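Edwards Garment Care, Nirkeck Road workshop

Laundry and Folding Assistant, part time

Posted 8 Nov 2021

Edwards Garment Care washes, folds, mends and returns clothing for stores, rental companies and small theaters. We are hiring a laundry and folding assistant for our Nirkeck Road workshop. The job is hands-on and most of it is done standing at a table. You do not need experience in a commercial laundry. You do need to be careful with other people's clothes and able to keep up a steady pace through a shift.

The position starts in January and is 24 hours a week, in four shifts of six hours. Shifts run from 8:30 a.m. to 2:30 p.m. We do not run evenings or overnight.

What the work is

Clothes come in to us in bags with a slip attached. You will open the bag, check the contents against the slip, and sort by color and fabric. Anything torn, stained or missing a button goes to the mending shelf with a note. Pockets get emptied before anything goes into a machine. Whatever you find goes in an envelope with the order number on it.

Small loads and delicates are done in our front-loading washer on the workshop floor. Large loads go out to the Gerko plant and come back to us the next morning clean and dry, ready for folding. Most of your shift will be spent on folding.

Denim is our biggest category. Jeans are folded in half lengthwise, seat tucked in, then in thirds, and stacked with the waistband facing the same way. T-shirts are folded to the width of the board. Flat pieces such as cloths and table linens are pulled straight from the corners before the first fold so the edges line up. Dark and white garments that should not be folded go on the hanging rack.

You will also pack finished orders, fill in the paper slip for each one, wipe down the tables and sweep the concrete at the end of the shift.

The workroom

It is one large room with white walls, a gray floor and several worktables. The folding table is a big one with a pale top, and small tools and paperwork are kept on it while orders are open. The washing machine is a few steps away. There are stools, and you may sit for pocket checks and paperwork, but expect to be on your feet for most of the six hours. Other people will be working near you.

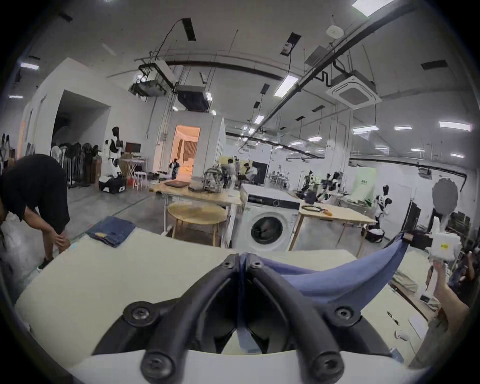 What we are looking for

Able to lift a full laundry bag (up to 35 pounds) from the floor to a table.

Able to stand, bend and reach for most of a shift.

Able to read care labels and order slips in English and write clear notes.

Good color vision is helpful for sorting but we can arrange the work differently if you tell us.

Closed shoes are required. Wear something comfortable that you can move in. T-shirts and shorts are fine in our workroom all year.

Experience in a laundry, dry cleaner, hotel linen room or clothing store is a plus. Sewing is also a plus. If you can sew on a button or close a seam by hand we will give you some of the mending, and that is paid at a higher rate.

Pay and terms

$17.25 an hour to start, reviewed after three months. Mending hours are paid at $19.00. Pay is every two weeks by direct deposit. There is a paid half-hour break in each shift. Part-time staff earn paid sick time from the first day and paid vacation after 90 days. Staff may have their own work clothes washed here at no charge, up to one bag a week.

Training

The first two weeks are training at full pay. You will work next to one of our regular folders, starting with denim and moving on to shirts and flat pieces. We do not set a piece rate and you will not be timed during training. After that, we expect a folder to finish the orders assigned for the shift, and the shift lead will help you if you are falling behind.

Order entry is done in Pisel, the program we use for tickets. It is simple and takes a morning to learn. If you have never used a computer at work, please apply anyway.

Getting here

The workshop entrance is on the side of the building, through the gray door. Bus riders should get off at the Nirkeck Road stop and walk back toward the rail bridge. Parking in the rear lot is free for staff. Bikes can be brought inside.

How to apply

Send a short letter or email to Tomoyo Kudo, workshop manager. Tell us what work you have done, which days you can work, and when you could start. A resume is fine but not required. You can also leave a letter at the front desk during working hours.

We will contact everyone who applies, either way. Those we would like to meet will be asked to come in for an hour. That includes a talk, a look at the room, and some folding so you can decide whether the work suits you. The hour is paid.

If you need a ramp, a chair or an interpreter for the visit, say so in your letter and we will have it ready.

The position stays open until it is filled. Edwards Garment Care is an equal opportunity employer.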